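Chapter 4
Planning and Paying for a Robot Workstation

Many first budgets have only one line: the arm. In this chapter we follow a small firm, Rusent, which wanted two arms to place lidded jars on a rack. The plan was prepared by Biljana Mujić and checked by Jasmina Vukčević.
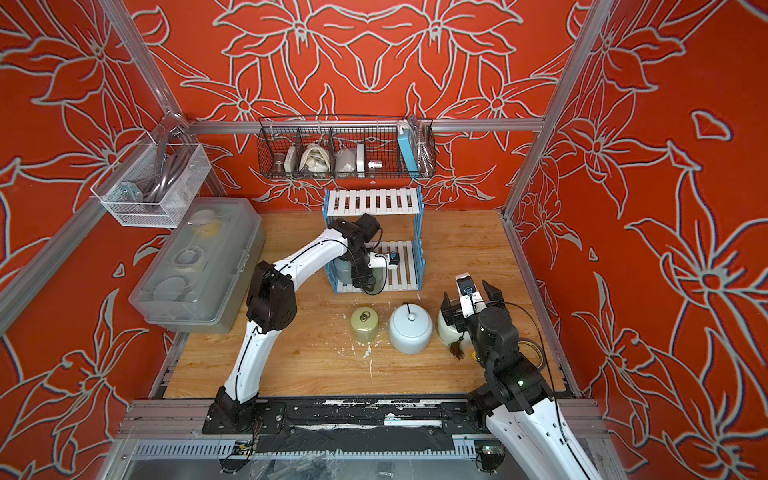
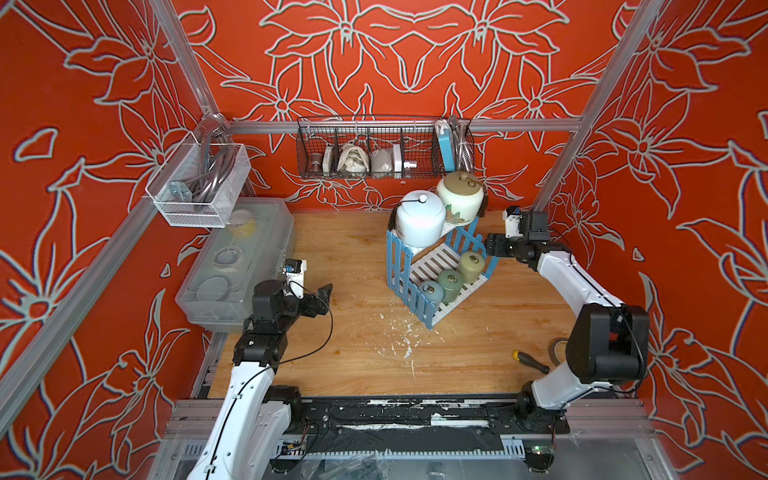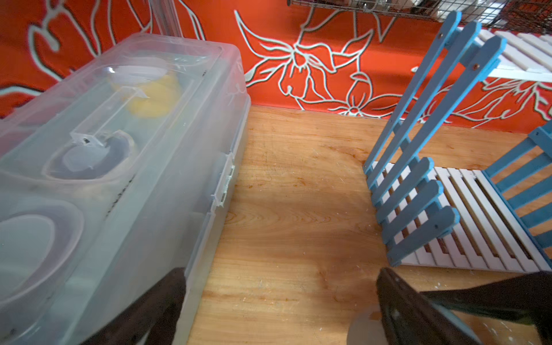
4.1 What the first budget left out

Mujić asked two suppliers, Monness and Angelovski, for prices. Both gave her a price for the arms, but the small things were missing — rails, cable duct, baskets, storage boxes. She had written 300 euros for all of them. The real sum was 1620 euros.

Vukčević then added a second list, for things that wear out or get lost. It came to 85 euros a month. In January the two lists were joined into one table, and we will use this table in the exercises.

Before you continue, write down every item you would need at your own workstation. Put a price beside each one, even if you must guess it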